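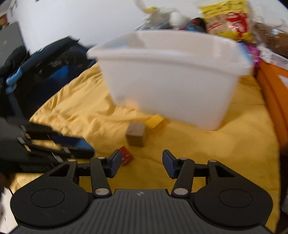 Leave the half-time whistle alone

Grondville Town drew a crowd of 402 for the visit of Trerkau Rovers, and I would guess that most of them spent the interval doing what I did, standing in a queue for a pie while a man with a microphone tried to interest us in a crossbar challenge. I got as far as the sauce bottles before the second half kicked off. By the time I was back behind the goal we were 2-0 down. I had heard both goals, or at any rate the silence that followed them.

So I have some sympathy with the proposal now going round the league to stretch half-time from fifteen minutes to 19. Lelora, the firm whose name is on the sleeves this season, is keen on it, and the letter to clubs talks a good deal about "dwell time". I had to look that up. It means standing about, and we have been doing it for free since the old stand came down.

I am still against it. Four minutes doesn't sound like much until you've spent them on the open side at Grondville in January, when the wind comes off the playing fields and finds the gap between your scarf and your ear. The players won't thank anyone either. Our centre-half takes most of the first half to warm up as it is. Give him another four minutes on a bench and we'll need to jump-start him.

Then there is the matter of what the time would be for. The letter mentions "enhanced supporter engagement", and I have seen supporter engagement. Last season it was a penalty shoot-out between two people dressed as batteries. It went to sudden death.

If the league wants us to buy more food, it might look at the hatch. There is one. It has a single urn behind it, and a till that has to be thumped. At Cheema Athletic they have three hatches and a separate table for tea, and you can be served, fed and back in your place with time to complain about the linesman. Cheema get smaller crowds than we do and sell more pies. I don't think you need a consultant to work that out, although I expect we'll get one.

Clubs have until 11th November to reply. I'm told ours is minded to say yes, on the grounds that the sponsor would like it and there's no harm in trying. I can think of some harm. The last bus leaves at five past five, and as things stand I make it with a brisk walk, provided the referee hasn't found any injuries. Add four minutes and I shall have to leave before the end, which, the way we've been playing, is at least a point in its favour.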